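Gamis Pick Arm, eight months in a seed packing room
Rating: 3.5 of 5

We bought one arm through Wilten to restock display racks and pull packets for mail orders. The list holds 300 varieties, and most packets are thin, light and glossy.

Rigid boxes were never a problem. Flat packets took two weeks of tuning. Closing force has 8 steps; we run flowers on step 3 and beans on step 5. Over the September test the arm handled 3,930 packets and dropped 44, mostly at the rack.

Setup is dull but clear. The Mfaume software stores each shelf position by hand-guiding, and a new position takes about a minute. The manual is weak on soft plastic — expect trial and error.

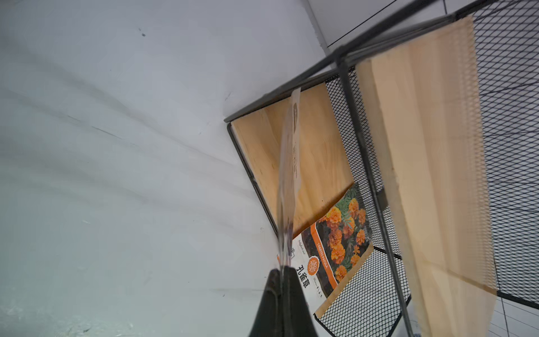
Gripper with a clear plastic strip at the rack, Tagetes patula packet behind.

Staff hours did not drop. Two packers who used to walk the racks now check lots, clear faults and answer customers. Both report less bending and more screen time. One wants the old rotation back for half the shift, and we have agreed to that.

Pros: quiet, repeatable, easy to re-teach.
Cons: slow homing, costly finger pads, no Gumia label printer support.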